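Slide 1. Title up, let people find seats

Hello, everybody! I'm so glad you picked the jigsaw talk over lunch. The full title is "Cut Apart on Purpose: how puzzles taught us maps," and I have 16 slides, so we'll move.

Slide 2. Where I come into it

Start with the box. Mine came out of a drawer at the Romar reading room, tied up with kitchen string, and the label said "Boyer, counties, 1791." I had gone in for something else entirely (parish boundaries, if you must know) and I lost the whole afternoon. Pause for the close-up of the label. Let them read it.

Slide 3. Dissected maps

The early ones were called dissected maps. A printed map was glued to a thin board and cut along the borders, and a child put the country back together. Say the next part slowly: the pieces often didn't lock. You laid them edge to edge, and one sneeze sent Kent into the sea! Ask who has done a puzzle like that. Usually a few hands go up.

Slide 4. Shape before name

This is the part I love. Children learn the outline first and the word later. Boot, Italy. The long thin one, Chile. A piece has a hole waiting for it somewhere, and looking for that hole makes you notice the bends in a river or the nick in a coastline that you'd skate right over on a wall map.

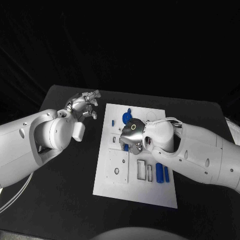 Melaniia Polishchuk wrote to me after the March version of this talk that she had it the other way around: she knew all the names from a song her grandmother sang, and the puzzle was where she found out that half of them were next door to each other. I've been quoting her ever since. Names first works too, then, and maybe the song deserves a slide of its own.

Slide 5. The Plemik set

Hold up the tray. Pass around 4 pieces, no more, and get them back before slide 8 (last time I went home without Denmark). Mention the paper backing and the pencil marks, which look to me like a teacher's hand.

Slide 6. The big one

The Fuvitz edition, 931 pieces, all interlocking. Completely different pleasure! By this point the cuts ignore the borders, so you're matching color and lettering, and geography sneaks in by the side door. Tell the story about the missing Azores if there's time. Skip it if we started late.

Slide 7. Try it

Envelopes under the chairs. Two minutes, work with a neighbor, talking encouraged. Walk the room. Water is on the left side of the lectern.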